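Foam play mat and spilled drinks, how to clean under and between the tiles?
Itcombe Neighbours Help Board, Home and Cleaning, viewed 3,316 times

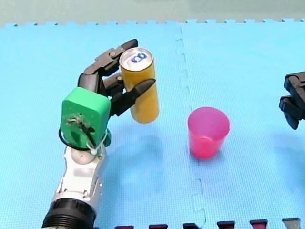

How do I get dried fizzy drink out of a foam floor mat?
Warm water with a small drop of washing-up liquid, left on the spot for a few minutes, then wiped with a soft cloth and dried with a towel.

Posted by Cisirness

I know the short advice, but my case is a little more difficult. We have a foam mat in the playroom, the type with tiles that join like a puzzle. My children take drinks there and I cannot always stop them. The top I can wipe, but the liquid goes down in the joints and the floor under it is sticky. Last week I lifted 2 tiles and there was a grey smell, I don't know how else to say it. Must I take up the whole mat each time? It has 44 tiles and the sofa stands on one side of it.

Janine
19th December

You do not need to lift everything. Take up the tile with the spill and the ones which touch it, and wash only the edges with an old toothbrush. The important part is the drying. I stand my tiles on their side against the bath for one night, and I put them back when the floor is also dry. If you close them too early the smell comes back in three days.

Please do not use bleach — I did it once and the colour went pale in a big round mark. Also not the steam cleaner, the foam bends and then the joints don't close any more.

For the smell I use white vinegar, one part in three parts of water, and after it clean water. My floor is vinyl. If yours is real wood I would ask someone before, I have no experience with it.

Sugden

cups with lids. we had the same and gave up on the cleaning

Itcombe_upstairs

I agree with the vinegar, but try a corner first. My mat was a cheap one and it became a bit rough where I rubbed it. Now I keep a low tray on the mat and all cups and cans must stand on the tray. It works over half of the time, and for the other half I have the toothbrush.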